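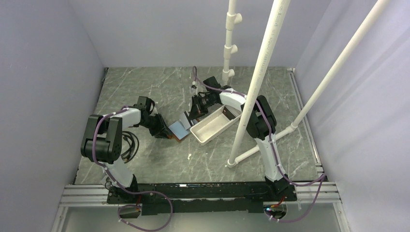 Lists > packing-table > September > Re: shallow trays, and the tabletop

From: Dirceu Bastos
To: packing-table
Date: September 25, 2026
Subject: Re: shallow trays, and the tabletop

Quick one between errands, sorry for typos. Answering Vimala mostly, Karthikeyan K. further down.

Vimala Kamath wrote:

> Hi all, we have to settle the tray before the Gikham order goes out.
> It's 500 gift sets and right now every table does it differently.
> Two questions. First, is everyone OK with the shallow off-white
> tray, or do people still want the deep gray bin? Catriona says the
> bin holds more and she's tired of refilling. Second, can the small
> flat pieces lie straight on the tabletop while you work, or should
> they go in something? I had a couple come back with marks on the
> shiny side and Kado will not take those.
>
> Also the marbled top. I like it, Karthikeyan Lobo doesn't. He says
> you lose things in the veining. Please answer on the list and not
> just to me, I can't keep forwarding.
>
> Vimala

Tray: shallow one, please. I did the Tam sets out of the deep bin and you end up with your whole hand down in there feeling for the last piece, and the last piece is always flat against the bottom. With the shallow one you can see what's left. Low rim, slide it up the side and out. Yes it holds less. I'd still take it. Catriona, if refilling is the problem I'll do yours when I do mine, I'm up anyway.

Set it at an angle, too, not square to the table edge. Sounds fussy. Try it for one batch. If it's square I keep bumping the near corner with my wrist, turned a bit I don't. If you're left-handed turn it the other way, obviously.

And start with it empty. Completely. I found a piece from the Tam job in the bottom of mine halfway through the sample run and had to go back through all of it, which was most of my morning gone.

Flat pieces: OK on the tabletop if it's been wiped, shiny side up. What marks them is sliding, as far as I can tell. Grit. Don't push them across to the next person, pick them up. If the flap is lying over the face leave it there until you need it, don't fold it back early to make the row look neat. I did that with a stack and then had to unfold every one. Don't stack them either unless it's flap on face.

I wouldn't put loose flat pieces in the same tray as finished ones. Next to it, fine.

Tabletop. I'm with Vimala, keep it. Light gray is easier on the eyes than the bright white one we had, and the dark veins only bother me with dark bits — thread ends, those little clips. For those use a sheet of white paper. Karthikeyan L. can have the plain table by the door if he wants it, nobody's fighting him for it. It wobbles though, the leg with the cardboard under it.

Wipe down: damp cloth, then a dry one. Not the spray, it leaves a film and then fingerprints show up on the shiny faces. I put the spray back under the sink, please leave it ther.

Karthikeyan Kurian asked off list how many trays to order. Fekia sells them in packs of 3 and we've got enough for the people who come regularly, so one more pack covers it. They had a deal if you take 200 but what would we do with 200 trays. The price break on sleeves starts at 3000 and we'll use those eventually, so maybe worth asking, Vimala? Your call, you've got the budget sheet and I haven't looked at it since the spring.

Catriona Hepburn — you still have the box of inserts? The long box with the tape coming off. I need almost all of it for Gikham, will come by and pick it up, just tell me when someone's home.

What I don't know: whether Kado wants the sleeve open end up or open end left. The sheet says one thing and the sample they sent back was the other. I'll call them and post here. Until then please don't close any sleeves, just get the pieces checked and laid out.

Got to run, bus

Dirceu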